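Papers > Home Safety > Floor Contrast and Small Obstacles > Section 4

Reading time: 5 min

Takumi Ishida
13 Jul 2021

4. Visibility of clear items on plain floors

4.1 Background to the measure

Most guidance on trip hazards in the home deals with fixed features: thresholds, rug edges, stair nosings, changes in floor level. Loose items are usually covered by a general instruction to keep walkways clear. That instruction assumes that the resident can see what has been left on the floor. For opaque items with a color unlike the floor, the assumption is reasonable. For clear glass and clear plastic it is weaker, as the surface of the item shows the floor behind it and the outline is carried mainly by highlights, which move as the viewer moves.

The contrast measure used in Section 3 takes the mean luminance of the item and compares it with the mean luminance of a surrounding band of floor. It works well for shoes, books and folded cloth. Applied without change to clear items, it gives values near zero, even in cases where a person with normal sight would find the item at once. The reason is that a few small bright or colored regions are averaged together with a large area that matches the floor. We therefore report two values for each clear item: body contrast, computed over the transparent area only, and accent contrast, computed over any opaque part such as a lid, cap, label or handle.

4.2 Outlining

Both values depend on where the item is taken to end. All outlines were drawn on the still image before any luminance value was read. For clear items the outline follows the outermost visible edge, including any part of the rim that can be inferred from a highlight on each side. Cast shadows and bright patches thrown onto the floor are left outside. Where the edge could not be followed for more than a quarter of its length, the image was dropped from the body contrast analysis but kept for accent contrast.

Images were stored with 8 bits per channel, and pixels at 255 in any channel were treated as clipped. If clipped pixels made up more than 5 percent of the outlined area, the image was excluded. This rule removed mainly glossy items placed under ceiling lights. It had little effect on the images taken on matte floors.

Figure 4 shows an item of the type for which the two values differ. The body is clear and dome-shaped, and the round cap at its center is red. Against dark gray flooring, the cap falls under accent contrast and the rest of the item under body contrast.

Figure 4. Clear item with a red cap on a dark gray floor. The item is marked with a red outline.

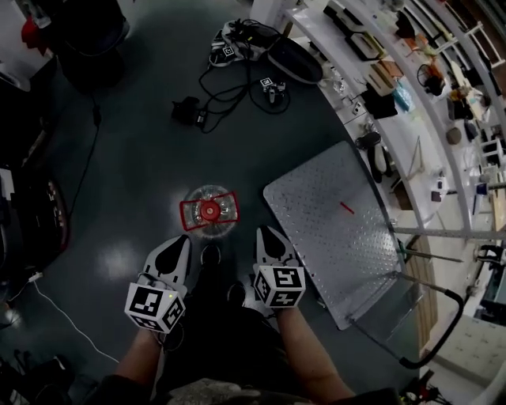
4.3 Floor samples and lighting

Three floor coverings were used for the controlled part of the work. Moges is a matte sheet in dark gray with no printed pattern. Kunlow is a mid-gray tile with a fine speckle. Dokex is a pale beige plank with a low sheen. All three were laid in the same room at the Lellside test house, one at a time, and left in place for a full set of trials before being replaced. Skirting and wall color were not changed.

Room lighting was set to one of two levels. The lower level was 80 lux at the floor, chosen to match a hallway in the evening with one ceiling fixture on. The higher level was set by opening the blinds and was allowed to vary with the weather. We do not use the higher level for comparisons between floors, and it is included only to show how far the body contrast of a single item can shift within one day.

A total of 21 participants took part at the lower level. Each walked the same route on each floor covering and was asked to stop on noticing any item in the path. Stopping distance was measured from the toe of the leading shoe to the nearest edge of the item. Participants who used distance glasses wore them. Those who used bifocals were analyzed as a separate group, for the reasons given in Section 5.

4.4 Limits of the split measure

The split into body and accent has two known problems. First, it treats a small cap and a large cap of the same color as equal. A size term could be added, but the present set of items is too narrow to fit one. Second, it takes no account of hue. A red part and a gray part with the same luminance receive the same accent value, although the red part would be expected to stand out more on a gray floor. On Dokex the problem is less serious, as most caps in the set are also much darker than the planks.

Neither value should be read as a safety rating. An item with high accent contrast may still be missed if the opaque part faces away from the walker or is hidden by a chair leg. Items that had rolled from their starting position during a trial were put back, and the trial was repeated.

Related items
- Section 3: Luminance contrast of opaque objects
- Section 5: Stopping distance and type of eyewear
- Rug edges and gait in narrow hallways
- Measuring evening light levels in older housing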